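Rellero Towels

README and data card, maintained by Danuta Stępień

Rellero Towels is a set of 2194 color pictures of household towels on a covered table, with a plain text record for each one. It covers towels spread flat, folded, half folded, draped and bunched. The labels describe the towel and how it is lying.

What is in the folder

pictures/ - the pictures, sorted into one subfolder per towel
records.csv - one row per picture
towels.csv - one row per towel, with size, weave and washing history
folds.txt - the written fold patterns, numbered 1 to 7
changes.txt - what changed between releases

The towels

There are 29 towels. Most are terry cloth, and the rest are waffle weave or flat-woven kitchen towels. Sizes run from washcloth to bath sheet. Half came from the Kurek linen store in Prultbridge and were new when we got them. The others had been in use for years, and several have pulled loops or a hem that has started to curl.

All the new towels were washed twice before they went on the table. New terry has a finish on it that makes it slide and hold a crease differently from a towel that has been through the wash. Fabric softener was left out. Towels were line dried, except the two bath sheets, which went through a dryer on low. Wash counts in towels.csv are exact for the Kurek towels and blank for the older ones.

Color names are given in everyday words: tan-orange, gray, off-white and so on. They are not matched to any color chart, and two people may well disagree about them.

The table

The table has a covering of dark green cloth with a matte surface. We kept to one covering for the whole set. Terry grips it, so a towel that is pulled by one corner tends to drag and wrinkle where on bare wood it would slide. Anyone comparing these pictures with towels on a hard top should keep that in mind.

The cloth picks up lint. It was brushed at the start of each session and again after any white towel. Some lint still shows, mostly in the pictures from September.

How a towel is labeled

Each row in records.csv has these fields:

towel_id - matches towels.csv
state - flat, folded, part_folded, draped or bunched
fold - pattern number from folds.txt, or 0 for none
corners - number of corners that can be seen, or "unclear"
lifted - yes if any of the towel is raised off the table at a corner or edge, otherwise no
note - free text, often blank

"Bunched" means the cloth is gathered with no clear layers. "Draped" is used when part of the towel hangs or lies loosely over itself. The two overlap, and where we could not settle on one the row has both, separated by a slash. A towel with a small gathered area at one corner is labeled by its larger part, and the corner goes in the note.

About 800 rows were labeled a second time by someone who had not seen the first label. Where they differed, the second label was kept only if the note explained it.

Known problems

- Towel 14 and towel 22 are the same model in the same color. They were swapped at least once.
- Fold pattern 5 (thirds, then half) is easy to confuse with pattern 6 once the towel is pressed down. Treat those two with care.
- The Cinier kitchen towels have a hanging loop that is sometimes counted as a corner. It should not be.
- Waffle weave is thinly covered.

Use

Free to use and pass on with this file attached. Send corrections to Danuta Stępień with the towel number and the row.

Sample: tan-orange terry on the green cloth, with a small part near one corner bunched

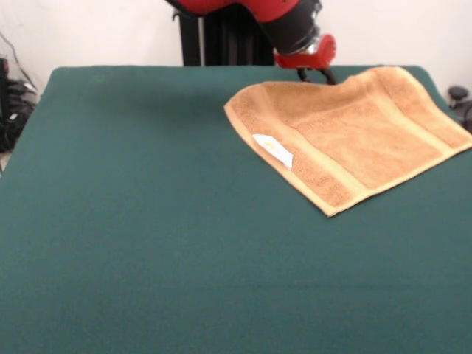 Related items

Rellero Napkins
Rellero Pillowcases
Cinier kitchen towels: size table
Folding patterns, printable sheet
Prultbridge linen notes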